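Pantry moths keep coming back, what am I missing?
Posted by Larkico in Kitchen & Pantry

Hi all, first time posting, so forgive me if I ramble. We moved to Camlow in June and within a couple of weeks I was seeing little tan moths in the kitchen every evening, usually just as I sat down with my tea. I emptied the cupboards, threw out two bags of flour and a very sad box of oats, and wiped everything down with vinegar. It was quiet for 14 days and then there they were again, fluttering by the light!
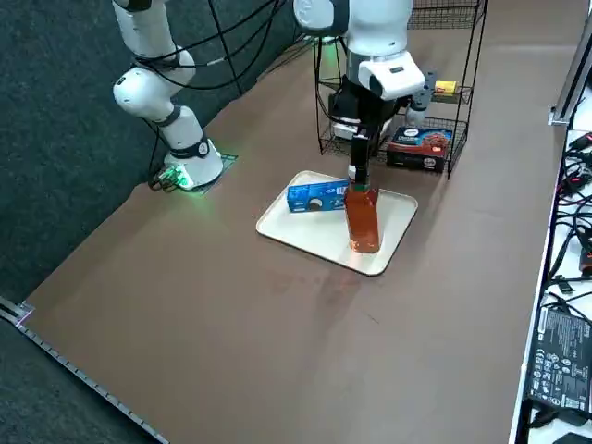
I've since bought sticky traps, and I'm catching a few each night, but I don't see any in the food itself. My rice and pasta are still in their store packaging, closed with clips. Do I need to throw all of that out too? I hate wasting food and I'd love to hear from anybody who has been through it.

3 replies

Hustell
Oh, you poor thing, I had these for most of a year. Please don't toss everything yet. The traps only catch the males, so they're handy for telling you how bad things are, but the eggs are in the food or in the cracks. Put your rice, pasta and flour in the freezer for a full week, then move it all into glass jars with a rubber seal. Clips won't keep them out, and the larvae can chew through thin plastic and cardboard. Check the odd places as well: birdseed, dog biscuits, tea, dried chilies, that bag of walnuts from the holidays (mine was the walnuts). Vacuum the shelf-pin holes and the corners, and take the vacuum bag outside right away.

Opened snack boxes are worth a look too, especially the ones at the back that everyone has forgotten. 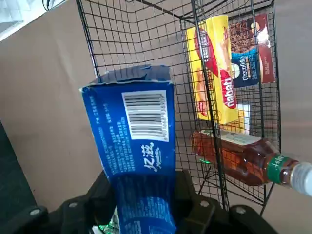

Blue snack box, torn open at the top

I spent around 40 dollars on jars and haven't regretted a penny of it.

camlow_baker
bay leaves. my grandmother swore by them

Ásgeirsdóttir
Bay leaves smell lovely but they never did a thing for mine, I'm afraid. I agree with the freezing. I'd add that you should look up at where the wall meets the ceiling, as the larvae like to crawl off and spin their cocoons up there. Keep the traps out for a good while after you think you've won. Good luck, and do come back and tell us how you get on!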